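Fruit on the Shelf: Frequently Asked Questions

Canan Yazıcı answers the mail about keeping fruit in the bedroom, which has grown since the Simiyu page went up.

Why is there fruit on a bookshelf?
The kitchen in Plamilstead was fitted in 1989 by someone who ate only from cans. It has 3 feet of counter. The bedroom has a tall white shelf with open compartments, so the fruit moved in there.
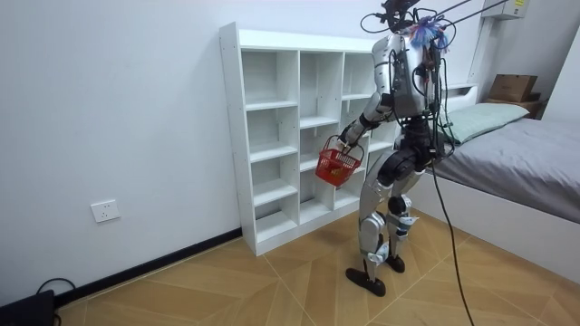
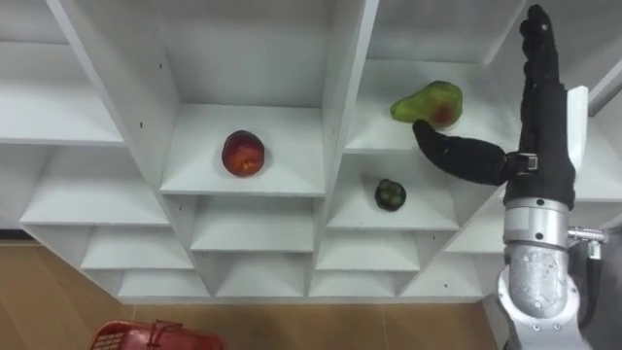
The white shelf and its light wood floor. Peach and pear are in the second picture, the red basket in the first.

Wouldn't a bowl be easier?
It would, until the peach at the bottom goes soft and takes its neighbors along. One piece to a compartment, nothing touching. I can spot a bad one from the doorway.

What is the basket for?
Carrying. A small plastic one with holes in the sides and two handles is plenty. Mine came from Delis and cost less than the fruit usually does. Rinse it in the sink and let it drip.

Do I need to line the shelves?
I don't. Wipe each compartment with a damp cloth when it empties. Peach juice on white board will stay as long as you let it.

Which fruit goes where?
Soft fruit at eye level, where guilt can do its work. Pears can lie on their sides higher up. Bananas are not welcome — they hurry everyone else.

Doesn't the bedroom smell?
Of peaches, in a good week. Open a window in a bad one.

Can I buy the shelf from you?
No. Handent made mine and I have no idea if they still do. Over 40 people have asked. Measure your wall before you write to them, and check the delivery charge.

Updated 6th January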